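Chapter 7
Packaging and Household Waste

Most households handle plastic film every day. In this chapter you will learn how film is made, why it is hard to recycle, and how towns pay to collect it. The town of Nernavby weighed its waste one Sunday and recorded 2,198 pounds, almost 200 of it film.

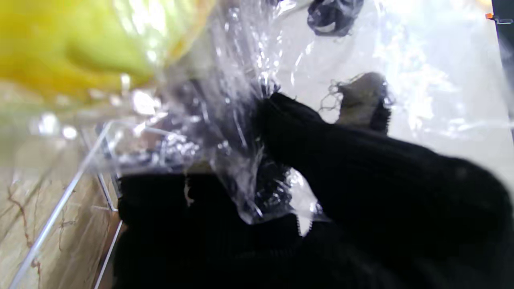 7.1 Why Film Is Used

Film is light and cheap. A clear bag lets a shopper check the contents without opening it.

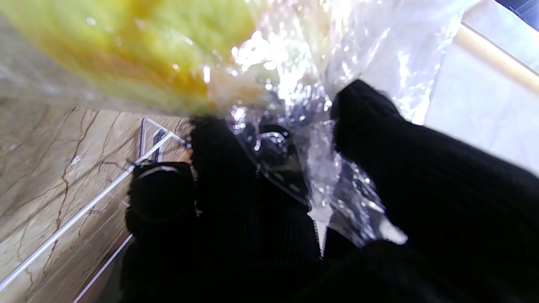 Chapter 7 | 94

Thin film also folds and tangles easily, which causes trouble at sorting plants. Section 7.2 covers sorting.

Comments

Yvette Zacharias: Is the answer key for 7.1 posted?

Carter MacPherson: Pounds should be converted in the table too.

Solange Lavoie: Used this with my August class.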